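The kitchen sink and I have come to terms

When I moved in, the previous tenant left me a list of instructions for the kitchen, two pages, handwritten, signed K. Salian. Krishnamoorthy Salian, I later learned from his mail, which still comes. Page one was all sink. I put it in a drawer and did things my own way for six months, and then in October I got the list back out again, slightly humbled.

His main point was that a double sink is a trap. You get two basins and you think, wonderful, twice the sink. What you have is twice the places to leave a fork.
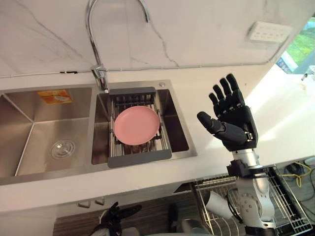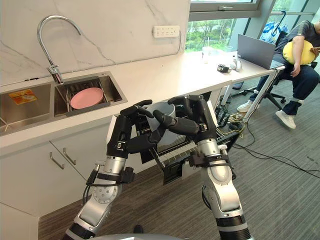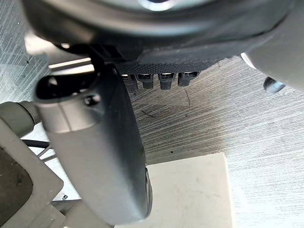 Do you need a drying rack if you already own a dishwasher?

You need a small one. A dishwasher takes care of the bulk of it, but there is always the plate you want back in ten minutes, the pan with the coating you were told to be nice to, and the thing that came out of the machine with a puddle on it. A rack that sits over one basin drips where dripping is allowed and leaves the counter alone.

I arrived at the small one by way of the large one. My first rack was a two-story Skarano with a cup gallery and a slot for a cutting board, and it took up so much counter that I chopped onions on top of the microwave for most of a winter. It also had a tray underneath that collected water and, over time, character. I gave it to my sister, who has not mentioned it since.

The rule now goes like this. Small basin is for the rack, and the rack holds what was used today. Large basin is for washing and gets emptied before bed. Anything that can go in the dishwasher goes in the dishwasher, even if it means taking everything out and putting it back in a different order, an activity I apparently do for pleasure.

On the order: bowls at an angle, facing the middle. Knives down, spoons mixed up with forks so they don't nest — two spoons hugging will come out exactly as dirty as they went in. Plastic on top. Tall things at the sides where they can't stop the spray arm, and give the arm a spin by hand before you shut the door. I skipped that once and ran a full cycle with a spatula handle jammed under it. Everything was warm and nothing was clean.

Salian's second page covers the filter. He recommends cleaning it monthly and underlined the word twice. I had gone the full six months by then. I won't go into what I found, except that one item was the tag off a Torklow dish towel, which I'd thrown out in the spring.

The marble behind the sink gets wiped with a damp cloth and plain dish soap, then dried. No vinegar, no lemon, no cream cleanser, however cheerful the bottle. Salian was firm on this as well — he'd had an incident, and he doesn't elaborate.

Still unsolved: where to keep the sponge. Every holder I've bought with a suction cup has let go in the middle of the night and scared me half to death. I'm on my fourth. If it falls this week I'm going back to a saucer.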